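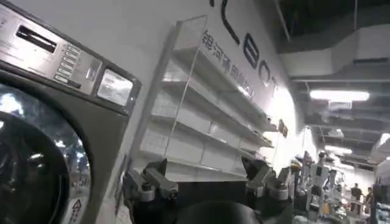
Rodel Tolentino reckons I should just buy my own machine and be done with it. He left that under the last post, and went on for a bit: you'll spend more on washes in a year than a second-hand one would cost you, and you'd get your Friday evenings back. Fair. Except my kitchen has a sink, a hob and a space the width of a bin, and I have measured it more than once. So, no. Laundry out, for now.

Quick one tonight because the bedding still isn't on the bed and I'd like to sleep in it.

So. Washing. Since May I've been trying to do it all in one go instead of a sad little load every other day. Two machines if I can get them, darks in one, everything else in the other. I like a front loader. Easier to see the sock you left behind, and you can put the basket right under the door and drag the lot out in one pull.

Also I have become a person with opinions on shelves. White ones next to a washer, clear sides, nothing on them. Lovely. Mine at home would have nine half-bottles of something and a peg bag on by teatime. A bare shelf is where you fold! Shirts on one, towels on the next, and it all goes in the bag in the order it comes out at home. I never used to fold till I got back and by then everything had creases you could cut yourself on.

What went in this week

Two sets of sheets. The blue duvet cover that eats everything (found a tea towel, one glove and a pillowcase in the corner of it, all wrung into a sort of rope). Button the thing up before it goes in. I know this. I've known it for years.

Towels, at 40. People will tell you hotter. I did hotter for ages and they came out like roof tiles, so 40 it is, and less powder than the box says. I'm on Skanau at the moment, the unscented one, becuase the Fakir made my neck itch. Boyang Han swears by Fakir and has had no trouble with it at all, so it's probably just me. Half a bag of it under my sink if anyone wants it. 900 grams, barely touched.

One wool jumper, which I took home again and did in the sink. Not risking it. The last one would now fit a teddy.

Coins: none, as usual. Had to go and buy chewing gum I didn't want to get change. There's a jar for coins by my front door and it is purely decorative at this point.

The waiting

I used to go off and do the shopping while it ran. Stopped that, after I came back and my wet stuff was in a heap on top and someone else's was going round. So now I stay. Bring a book, read the same page four times, watch the door. There's something about a big dark round door that makes you stare at it, even when you've got perfectly good chapters to be getting on with.

Handy if the machines have a number on them, by the way. Write it on your hand. I have stood there tugging at the wrong door with a stranger watching, more than once, wondering why my own pants wouldn't come out. 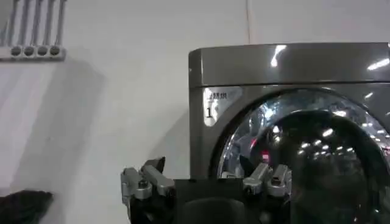
Drying, or not

Everything goes home damp. Dryers are dear and they've shrunk enough of my t-shirts. I've got the Oltik airer, the tall one with the wings, and it takes a full load if you're sensible and hang the shirts on hangers off the ends. Sheets over the doors. Window open a crack even when it's chilly or the whole flat smells like a wet dog by morning.

Twenty-seven pegs left from what I think was a bag of forty. No idea where they go. Same place as the socks.

Next time I'm going to try pillows, which everyone says is fine and I dont quite believe. If you've done it, did they go lumpy? And do you put one in or two? Tell me before Friday.

Right, bed to make.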